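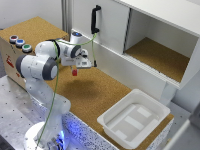
Ticket: green cable catching on cabinet handle
Cell: Gromham bench, arm 2
Opened by: Reinaldo Holanda
Assigned to: Ermelinda Guerreiro
Status: open, monitoring

Reinaldo, 22nd April
The arm stops with a joint torque fault when it moves between the cabinet and the tray. Fault count on the controller is 2,344, but that is since it was installed, so don't read much into it. Clearing it from the pendant works and the arm carries on. It came back 8 times this shift, always on the way out of the cabinet.

Ermelinda
Is it the same with the gripper empty?

Reinaldo
Yes. Ran the cycle empty and got it again. Slowed the arm to half speed and it still faulted, only later in the move.

Ermelinda
Look at the green cable. There is a loop of it hanging down by the black handle on the sliding door. If the wrist turns while the loop is over the handle, the cable pulls tight and the arm sees that as a load. Jog it by hand at low speed and watch the loop, not the gripper.

Reinaldo
Confirmed. It hooks on the top of the handle when the wrist rotates. Took it off by hand, no marks on the jacket. Connector at the gripper end is tight.

Ermelinda
Please do this with the arm powered down:
Move the spare length back toward the base and re-tie it along the upper links.
Leave enough for full wrist rotation both ways.
Don't tie across a joint -- the last one we did like that broke a conductor inside the jacket.
Then run the door move and the tray move at low speed before going back to normal.

Reinaldo
Done. Used the Skarnley hook-and-loop ties, zip ties are all gone. Door move and tray move both clean at low speed. Full speed running now, no faults so far. Red button stop tested, works.

Ermelinda
Good. Leaving this open until the next shift has run it. I've asked Ferraro for a price on a shorter cable.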